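Frequently Asked Questions: Supply Baskets at the Trellovness Shared Workrooms

This page covers the supply baskets used at the big tables in the Trellovness workrooms: what goes in them, how to borrow one, how to pack it up again, and what happens when something is missing. If your question is about room bookings or keys, see the Bookings page instead.

What is a supply basket?

It is a plastic shopping basket with the small things a group usually needs at a table: markers, pens, a stapler, a tape measure, scissors, a glue stick and a roll of masking tape. We used to keep all of this in drawers along the wall, and people spent a good part of every session walking back and forth. The baskets replaced the drawers in October.

How many baskets are there?

There are 22. Each has a number on a tag, and the same number is on the shelf where it lives. Please put basket 9 back on shelf 9, even if shelf 4 is closer to the door.

Do I need to book one?

No. If you have booked a table, you can take one basket per table. Groups using more than one table can take one for each. If you want extra baskets for a large workshop, write to Sheila Nuttall at the front desk a few days ahead so she can set them aside.

Can I take a basket without booking a table?

Yes, for use inside the building. Sign it out on the clipboard by the shelves and write down where you are taking it. Baskets do not leave the building.

What should I do when I start?

Lift everything out and lay it on the table before you begin. Fold the handles down so they are out of the way. Check the items against the card at the end of the shelf and tell the desk if something is missing. It takes a minute, and it means your group will not be asked about a stapler that was gone when you arrived.

Where should the basket go while we work?

Keep it on the table, near the middle, where everyone can reach it. Please don't put it on the floor behind the chairs. People walk through with bags and trip over it.
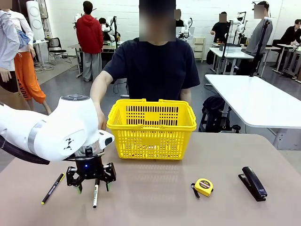

A yellow basket on the worktable, with a marker, a pen, a tape measure and a stapler lying beside it.

How do we pack the basket at the end?

Start with the heavier things. The stapler goes in first, flat on the bottom and closed. The tape measure goes next to it. Markers and pens go in after that, lying down with their caps on. Scissors go in with the blades closed and the handles facing up. Paper, stickers and anything you brought yourself should not go in the basket at all.

Why do small pens fall through the sides?

The baskets have slots in the sides, and a slim pen can slide out if it is pointing at one. Lay pens along the length of the basket, or put them in the zip pouch if yours has one. The pouches are being added a few at a time, so not every basket has one yet.

The stapler is jammed. Should I fix it?

If you can clear it by opening the top and pulling out the bent staple, go ahead. If not, leave it out of the basket and hand it in at the desk. Please don't put a jammed stapler back – the next group will find it at the worst time. Refill staples are in the second drawer at the desk. A box holds 2000, so take a strip and leave the rest.

The marker is dry. Can I throw it away?

Hand it in so we know to replace it. Dry markers that go straight into the trash are counted as lost, and then we order the wrong number. There is a jar for them at the desk.

Which markers can be used on the tables?

None, please. Put down scrap paper or a cutting mat first. If ink gets on the tabletop, wipe it with a damp cloth right away and let the desk know. Don't use the scouring pads from the kitchen. They leave dull patches that we can't get out.

How long is the tape measure?

The tape measures are short and meant for paper, fabric and small models. For measuring a room or a long piece of timber, ask for one of the long tapes kept at the desk. Let the tape back in slowly with your hand on it. Most of the ones we replace have a bent hook at the end from snapping back.

Can children use the baskets?

Yes, with an adult at the table. For groups of younger children, ask for a Kidine basket. These have blunt scissors and washable markers and no stapler. They sit on the lowest shelf.

Can I add my own things to a basket?

Not permanently. If you leave your own ruler or pens behind in a basket, they become very hard to trace, and they usually end up in the Lost and Found box. Check the bottom of the basket before you return it.

I think I left something in a basket. What now?

Call the desk on extension 785 with the basket number if you remember it, or the table and time of day if you don't. Found items are kept for a month.

What if we lose or break something?

Tell us. There is no charge for one or two small items. We may ask a group to pay for a stapler or a pair of fabric scissors, and that has happened very few times. Cracked baskets should be handed in even if they still hold together – the broken slots have sharp edges.

Where do the baskets and supplies come from?

The baskets were bought from Hisetti, a shop fitting supplier, when one of its customers canceled an order. Markers, pens and staples come from Bettencourt twice a year. The reorder list is at the desk, and regular users are welcome to write suggestions on the back.

How are the baskets cleaned?

They are emptied and rinsed in warm water once a month, then left upside down on the drying rack in the back hall. If you find baskets on the rack, please leave them there. They may still be damp inside the rim.

Who restocks them?

Simão Louro goes through the shelves every evening after the last booking. If you are still packing up when he gets to your table, you can hand him the basket directly and he will check it with you.

My question isn't answered here.

Ask at the front desk, or leave a note in the box beside the shelves with your name and booking number. Booking numbers have four digits, such as 1716, and are printed at the top of your confirmation.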